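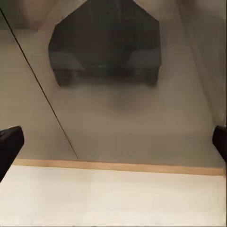
Faizal Hutapea asked whether the wide jaw setting was the default or whether somebody had changed it.

I told him it was the default. The Cadix opened to full stroke at every reset, and the Nair did the same. Only the Goltton came up closed, and the Goltton had been dropped from the comparison in January, after its finger model failed to load on the new build.

He wrote that down. He had a form for it.

The form had 12 fields. I had designed it myself, two years before, when the lab was still on the third floor and the simulator ran on a machine under my desk. Controller, gripper, gain set, seed, contact model, and so on down to a last field marked Remarks. In all that time the Remarks field had been filled in by one person, and she had left for Trestau in the fall.

We ran the first block at nine in the evening, when the cluster was quiet. Thirty episodes per controller, the same seeds for both. The old controller closed on force. The new one closed on position and checked force afterward, which I considered backward and had said so in a meeting.

"Episode 3," Faizal said. "Look at the finger torque."

I looked. The trace rose, leveled off, and then dropped a small amount before rising again. The drop lasted four control steps.

"Solver noise," I said.

"It's in the other one too. Same seed."

"Then it's solver noise in both."

He scrolled forward. He was patient with logs in a way I used to be. By ten he had found the same dip in nine episodes, always just before contact, and always in the left finger. He had also found that it didn't depend on the controller. That was inconvenient. The report was supposed to be on the controllers.

I switched to the wrist camera and stepped through the approach one tick at a time.
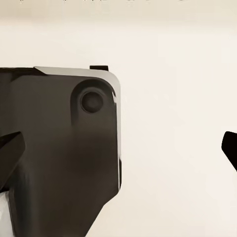

Faizal wondered aloud if the finger mass had been entered by hand, and if so, by whom.

I opened the model file. The left finger had a mass with two decimal places. The right finger had a mass with five. The comment beside the left one read: temporary, see Remarks.

There were 616 forms in the archive. I had never read the last field on any of them, as the import script skipped it. I pulled the raw folder and searched by her initials. Most of what she had written was short. Left finger heavy, check. Left finger still heavy. Asked about left finger, told solver noise.

The last one was longer. She had measured the real part on the bench scale, given the value to five places, and written that she would leave the old number in until somebody approved the change - the approval was mine to give. It was dated the week I moved offices.

"Do we rerun?" Faizal asked.

"Both controllers. All 30."

"And the older results?"

I did the arithmetic on cluster hours. It came to up to 12 nights, if the queue stayed empty, and the queue never stayed empty past the middle of the month.

"Those too," I said.

He changed the mass and saved the file. Then he opened a new form, filled in the first 11 fields, and turned the keyboard toward me. I typed her value into Remarks, then her initials, and under that the time, which was 11:40. The import script would skip it. I opened the script next.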